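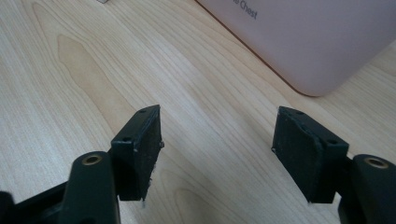 Início > Casa > Mobiliário > Análises

Mesa Malska, da Zelside: a análise depois de uma temporada de uso

Comprei a Malska em outubro, na versão clara, para substituir uma mesa de vidro que já não servia para trabalhar nem para jantar. Paguei 600 euros com entrega incluída. Havia um modelo mais barato, a Stalel, mas na loja pareceu-me baixa demais para quem passa horas sentado a escrever, e acabei por não a considerar.

A mesa vem em duas caixas. A maior traz o tampo e pesa 40 quilos, pelo que convém ter ajuda se o prédio não tiver elevador. As pernas e as ferragens vêm na outra. As instruções são só desenhos e o passo das travessas engana: a peça mais curta vai do lado dos pés com a marca gravada, o que só se percebe ao ampliar a figura. Montei uma ao contrário e tive de voltar atrás. A chave fornecida é curta e magoa a mão nos últimos apertos. Usei a minha.

O tampo é a melhor parte. O acabamento é mate, não reflete o candeeiro e é agradável ao toque. Vem já tratado com óleo, mas o fabricante recomenda nova aplicação ao fim de 3 meses. Fiz isso com um pano de algodão, em camada fina, e deixei secar de um dia para o outro. A cor escureceu um pouco e depois estabilizou. Quem quiser manter o tom original deve procurar um óleo com pigmento branco, que a Zelside vende à parte e não é barato.

Quanto a manchas, o café sai bem se for limpo na hora. O vinho tinto deixou uma sombra que só desapareceu com lixa muito fina, passada no sentido do veio, e mais óleo. O azeite quase não se nota. Para os tachos uso sempre base – uma vez esqueci-me e ficou um círculo esbranquiçado, que ainda lá está. Riscos há alguns, todos superficiais.

A estabilidade é boa, com uma reserva. Ao fim de cerca de 2 meses a mesa começou a abanar no sentido do comprimento. Bastou reapertar os parafusos das pernas e não voltou a acontecer. Os pés têm reguladores, úteis em chão antigo, mas as rodelas de feltro descolaram-se cedo e troquei-as por outras da drogaria.

Escrevi ao apoio ao cliente por causa de um parafuso com a rosca moída. Respondeu-me Thandeka Swanepoel, pediu uma fotografia da peça e o número da encomenda, e a substituição chegou pelo correio sem custos. O contacto seguinte, sobre o feltro, ficou sem resposta.

Para refeições sentam-se bem quatro pessoas. Seis cabem, mas as das pontas ficam com os joelhos contra a travessa. Como secretária, a profundidade chega para um monitor e um caderno aberto à frente do teclado. Falta uma passagem para cabos, e eu prendi os meus por baixo com abraçadeiras adesivas.

A favor: tampo, altura, peças de substituição.
Contra: instruções, feltros, preço do óleo.

Voltava a comprá-la por este preço. Para uma casa com crianças pequenas escolheria um tampo envernizado, que dá menos trabalho a manter.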